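Testing a Tidy-Up Chore on a Two-Finger Arm: The Toy Hoop Task

Before asking whether a machine can clear a playroom, pick one chore small enough to score. At Stulbridge we use the ball-and-hoop task. The arm must find a toy basketball, grip it, lift it to a miniature hoop on a wall and let go above the rim. A child does this without thinking. For a robot it combines a round object, a raised target and a soft net that never hangs the same way twice.

1. Set up the work area

Use a plain, light surface against a plain wall. Mount the hoop high enough that the arm has to lift, and leave clear space in front of it. Place a shallow tray to one side and keep its position fixed for the whole run.

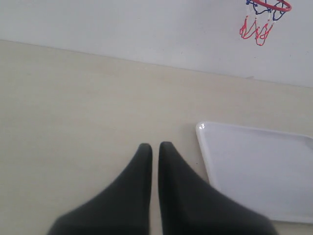

Set the start pose with the fingers nearly closed and low over the surface. Save it in Danko under a name you will recognize later. Every attempt begins from this pose.

2. Set the grip

A ball gives two flat fingers very little contact area. Start at 40 percent force and go up in steps of 5. Stop at the first value that survives a slow wrist turn. Too much force squeezes the ball out forward, and the log will look like an early release.

3. Set the release point

Teach the release with the ball centered over the rim. The fingers must open without touching the rim – a suction-cup mount will shift if it is bumped.

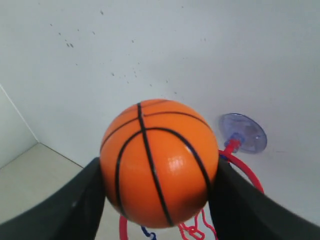

Check the clearance on both sides at low speed before running the full motion. If a finger comes close to the wall, rotate the wrist and teach the point again.

4. Run and score

Run 300 attempts. Count a success only if the ball drops through the rim. Log grip failures and release failures separately, as they have different fixes.

What the score tells you

A good score means the arm can do this chore, with this ball, in this spot. Move the hoop a hand's width and repeat step 4 before claiming more. Our Prakow policy needed over 483 demonstrations to cope with that change, and it still fails on balls it was not trained on. General tidying is not ready for unattended use.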